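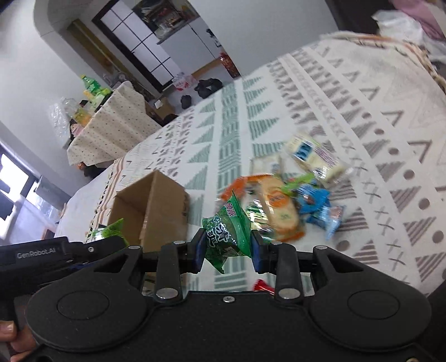

Snack Parcels: A Gallery
Bullotley Residence Hall, Student Welfare Office

Each October the Welfare Office sends a parcel of snacks to residents who are spending the term on placement away from the main campus. The parcels are prepared in the hall's own rooms, and the work is recorded on this page together with the notes used by those who pack.

The current round covers 21 residents, of whom 15 are placed at Sinaga and the remainder at smaller sites along the Plollier line. Contents are chosen from requests received before the end of the previous month. Small savory and sweet items in single portions have proved the most popular, and imported snacks are now a regular part of the order.

Packing a parcel
A small green packet with 清爽 in large white characters, and an open brown cardboard box on a patterned white cloth. The characters mean "refreshing."

Notes on packing
Sealed packets are placed in the box last, above any jars or tins. Pillow-shaped packets should be held lightly at the sides and set down flat -- pressure on the face of the packet breaks the contents and may open the seam.

Boxes are plain cardboard and are reused where their condition allows. Old address labels must be removed completely before a box is returned to the store. Gaps are filled with folded paper. No parcel may exceed 2 kilograms when closed.

A bed or other wide, soft surface may be used for sorting, provided that it is first covered with a clean cloth. Boxes are taped on a table.

Labels in other languages
Where the ingredients are not printed in English, a translated slip is enclosed with the parcel. Residents with allergies should consult the slip before opening any item, and should contact the office if it is missing.

Collection and delivery
Closed parcels are held at the Fidar Street desk until 7 p.m. and leave with the evening mail. Residents whose placement address has changed are asked to inform the desk before the parcels are closed.

Gallery maintained by the Student Welfare Office, Bullotley Residence Hall. Requests to reproduce material from this page should be made at the Fidar Street desk.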